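Student Writer Wanted: Women's Volleyball, Fall Season

The Palteo Sports Desk has covered Fudari College football through good years, bad years and the year of the goat. Volleyball we have covered mostly by printing the score, sometimes with the right team on the left. We would like to do better, and we are looking for one student writer to help.

The job

You will follow the volleyball team from the first practice in August through the conference tournament in November. That means 3 pieces a week: a preview, a match report and something else. The something else is up to you. Last year's football writer did a very long series on mouthguards and people still bring it up.

Match reports are due by 11 p.m. on the night of the match. Five-set matches do not move the deadline. We suggest writing the first two paragraphs during the fourth set and being ready to throw them out.

You will travel with the team to six away matches. The bus leaves when the bus leaves. Meals on the road come out of the same box as the players' meals, so you will get to know turkey wraps very well.

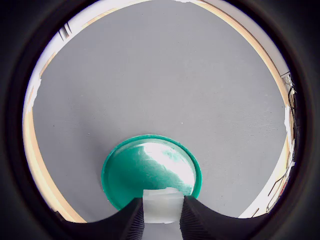 Green plate on a gray tabletop.

What we are looking for

You should be enrolled at Fudari, at least part time, in any major. Our best basketball writer studied soil. You should know the difference between a kill and an attack, or be willing to learn it before August from someone other than the head coach, who has explained it to us enough times already.

You should be able to write a clean sentence while a pep band plays behind you. If you can also spell every name on the roster, you are ahead of the current staff. A notebook is fine, and so is a laptop, though the press table at Urbańczyk Gym has one working outlet and the radio crew gets there early.

We don't need a fan. We don't mind one either -- but keep your hands still at the press table, and please don't high-five the line judge.

Pay and hours

The job pays $187 a week during the season, which works out badly by the hour if you think about it, so plan your week before you do. Expect to put in about 15 hours, more when there are two home matches. Parking at the gym is free after 5 p.m. and a matter of luck before then. 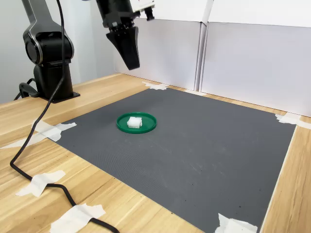 Black robotic arm beside a dark gray mat.

How to apply

Send us two writing samples and a short note saying why you want to cover volleyball. One sample should be about a sporting event you watched in person. The other can be anything except a poem about running. We have a full drawer of those.

Leave your samples as they are. We edit for a living, more or less, and would like to see what we'd be working with.

Applications go to Sławomir Wilczyńska, sports editor, through the Tumis student jobs board, under "Campus Media." Please put VOLLEYBALL in the subject line. Applications close at noon on the last day of June. Finalists will be asked to come in and write up one set of an old match from video, in 40 minutes, with the office radio on.

Returning staff may apply, including the mouthguard guy.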